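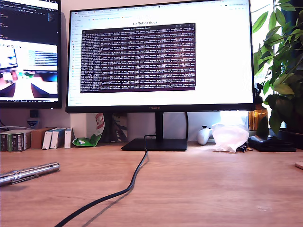

招人啦:养猫养狗的朋友,来跟我一起练练“门没关好怎么办”

我先把要紧的写在前头,省得大家往下翻。我在Lakholm一带招30户养猫或者养狗的家庭,参加一个叫Derkano的居家防走失练习,前后4周,每天晚上填一张小表,填一次5分钟够了,周末有时候要出来碰个面。不收钱,有一点补贴,猫狗都行,老猫老狗特别欢迎。报名截止8月4日 周日,晚上睡觉前发过来都算数。

好,要紧的说完了,下面我慢慢唠。

为什么做这个?因为我家狗跑过。五月的时候,我拎着两大袋菜回家,钥匙插在门上,脚顶着门,心里还惦记着袋子底下的鸡蛋,它就从我腿边上蹭出去了。那天楼道的防火门也开着(搬家公司拿砖头顶着的),它一路下到一楼,从单元门出去了。我把菜往地上一扔就追,追到小花园那儿人影狗影都没有。我满小区喊它名字,喊得嗓子都劈了,后来我才知道喊得那么急,它听见了恐怕更不敢过来。

最后是在自行车棚后面找着的,离我家单元门就几步路。它缩在一块旧雨布底下,我从旁边跑过去好几趟都没往那儿看。回家以后我坐在地上抱着它,鸡蛋碎没碎都不想管了(碎了一多半)。

这件事之后我就开始翻资料,问养宠物的邻居,问宠物店,问常去的诊所。越问越觉得,走丢这个事情大家都怕,可是真正在家里练过的人太少了。防火演习单位每年还搞一回呢,猫从门缝里窜出去这种事,比着火常见多了吧,怎么就没人练!

所以就有了Derkano。名字没什么讲究,我家狗小时候我给它瞎编过一个外号,念着念着就用上了。

说一下具体要做什么。

第一周什么都不用改,你平时怎么过就怎么过,只要每天晚上把表填了。表上问的都是很琐碎的东西:今天谁最后一个进门,进门的时候手里有没有东西,猫狗当时在哪儿,快递外卖上门的时候门开了多大,纱窗有没有动过。有的人会觉得这有什么好记的,我自己记了几天就知道了,我以为我家进出门很小心,一看表,凡是拎着东西回来的日子,门都是用脚带上的。这种事不写下来根本不会往心里去。

第二周开始练。先练门口。狗的话,练在门口的垫子上等着,听见你说可以了再动;猫的话没法这么练(养猫的都懂),练的是人,练你自己进门先放东西、再转身关门、最后才弯腰去摸它。我会发一份步骤给大家,很短,打印出来贴在鞋柜上就行。家里有小朋友的,请小朋友一起来,小朋友记规矩记得比大人牢,还会监督大人,这一点我表姐家已经领教过了。

第三周练“真的跑了”。别紧张,不会真让它跑!是在家里假装:手机里有没有一张能看清花纹的近照?芯片号码记在哪儿?芯片登记的电话是不是你早就不用的那个号?找猫要先翻哪些地方,找狗要先通知谁?到时候我会在晚上随便挑个时间给你发一条消息,就几个字:“它出去了”。你收到以后按你家的计划走一遍,把该拿的东西拿到手里,走到门口,拍个时间给我,就完了。开会、哄孩子、洗澡的时候收到消息的,不用理我,第二天补上。
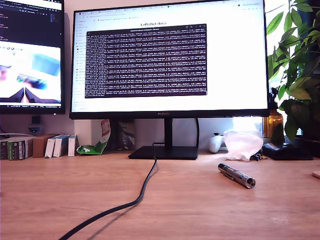 第四周收尾,把第一周那张表原样再填一遍,看看自己有什么变化。没变化也没关系,照实写。我特别想强调照实写这三个字,有人怕我觉得他家养得不用心,就把表填得漂漂亮亮的,那我拿到手里一点用都没有。今天阳台门开了一下午忘了关,你就写忘了关,我保证不说你,我自己上个礼拜也忘过。

中间的周末,愿意出来的可以出来走一走。集合地点在Prado门口,就是Lakholm北门外面那家带院子的咖啡馆,院子能进狗。我们会绕着小区走一圈,看看如果你家猫狗跑出来,它会往哪儿钻:绿化带、车底下、地下车库的坡道、垃圾房后面。养猫的朋友请人来就行,猫留在家里,别装包里带出来,它不喜欢,你也累。下雨就不走了,在Prado坐着聊天,各人喝各人的,账自己结,我请不起这么多杯(不好意思啊)。

再说我想找什么样的家庭。

住在Lakholm或者走路能到的地方,租房也行,跟人合租也行。合租的请先跟室友打声招呼,他们也要进出门嘛,室友愿意一起填表那就太好了。

家里有猫或者狗,品种年龄不限。捡来的、刚领养的、还不太认家的,我都想要。从来没出过门的室内猫我也想要,很多人觉得这种猫不会跑,可是它一旦被楼道里什么动静吓到,窜出去以后连哪扇门是自己家的都不知道。养兔子、养鸟的朋友已经有人来问我了,这一轮真的顾不过来,先记下你们的名字,下一轮要是还办,我第一个找你们。

能用手机填表。老人家不会填的,打电话告诉我也可以,我替你写上。我妈就是这么干的,她家那只胖橘每天的行踪都由她口述,我来打字,一说能说半个钟头。

有几种情况我劝你先别报:猫狗正在生病或者刚做完手术的,怀着孕的,还有最近这4周要搬家的。搬家那阵子本来就最容易跑,你把心思都放在看好它上面吧,别再给自己添一件事了。狗如果对陌生人很紧张、见人会扑会咬的,在家练完全没问题,周末那个散步就先不来。

能拿到什么呢?先说实在的:从头填到尾的家庭,每户有一份小谢礼,一块刻好电话的吊牌(猫狗都有小号的,轻),加上一张Zandent的购物卡。Zandent就是南门那家宠物用品铺子,卡是我按原价自己掏钱买的,店家跟这个练习没有别的关系,也不会拿到你们的任何信息。中途退出的也给吊牌,我不想让谁为了一块牌子硬撑着。

不那么实在的:你会有一张自己家的“跑了怎么办”清单,按你家的门、你家的楼层、你家猫狗的脾气写出来的。网上那些通用的我看过很多,写得都对,可是真到那个时候,谁还有心思在手机上翻文章呢。贴在鞋柜上的一张纸,比什么都顶用。

关于隐私,好几个人私下问过我,我统一说一下。你家门牌号我不需要,你只要告诉我住几层、是不是电梯房。每天几点出门几点回家,表上也没有这一栏,只问进出门的时候发生了什么。这个我是故意这么设计的,一家人什么时候不在家,这种东西写下来放在别人手里,我自己都不放心。宠物照片留在你自己手机里,不用发给我。芯片号码也千万别发群里,自己核对就好。练习结束以后我会把整理好的情况写一篇东西放在这个页面上,里面不会出现谁家的名字,猫狗的名字也会改掉。原始的表格,写完那篇就删。

还有一件事,请大家别在楼下的寻宠群里拿练习的消息开玩笑。“它出去了”这条消息只会由我单独发给你,不会发到大群里。大群是真丢了猫狗的人求助用的,那个时候每一条消息都有人揪着心在看。

另外我想找5个愿意多聊几句的人。这几位除了填表,练完以后跟我单独坐下来聊一次,讲讲哪一步做起来别扭,哪一步家里人死活不配合,哪张表你看着就烦。最好里面有真的丢过猫狗的,找回来的没找回来的都可以。没找回来的朋友,我知道这个不好讲,你要是愿意讲我认真听,讲到一半不想讲了我们就换个话题,去院子里看狗也行。

怎么报名?发邮件或者在这个页面下面的报名栏留言都可以。写清楚下面几样就行,别写成简历:

怎么称呼你(昵称就好);
养的是猫还是狗,多大了,什么性格;
家里都有谁跟它一起住;
以前有没有跑出去过,跑过的话大概讲两句;
晚上什么时间段方便收消息;
愿不愿意参加周末散步,愿不愿意多聊一次。

收到以后我会一封一封回,我白天要上班,回得慢请别催,晚上一定看。报的人要是多了,我会尽量把猫和狗、高楼层和一楼带院子的都凑到一些,所以报得早不一定就能进,报得晚也别觉得没戏。没排上的我也会回信说一声,那份贴鞋柜的步骤照样发给你,自己在家练着。

有人问我是不是训犬师,不是啊,我就是个养狗的,上班做的是跟宠物八竿子打不着的行当。门口等待那一段的步骤,我拿给常去的诊所看过,请他们挑过毛病,改了好几稿。行为问题比较严重的,比如一关门就拆家、嚎到邻居来敲门那种,请去找专业的人看,我这个练习管不了那么多。

也有人问,练了是不是就不会跑了。我不敢这么说。门总有没关好的一天,快递小哥总有进门特别热情的时候,纱窗也总有被胖猫撞开的时候(我妈家那只干过)。我就想着,真有那么一天,你能知道第一步先干什么,别像我那样扔下菜满小区瞎喊。

最后补几条零碎的。练习期间麻烦别给猫狗换新的项圈或者胸背,要换就现在换好,让它适应几天。零食用你家平时吃的,我不发零食,有的狗肠胃娇气我担不起。家里两只以上的,报一户就行,表上会让你分开写,名字别弄混了,我家亲戚试填的时候两只猫写串了好几天,害得我对着表琢磨了半天,怎么一只绝育的老猫突然每天晚上跑酷。

报名栏就在下面,带着你家毛孩子的脾气介绍来找我吧!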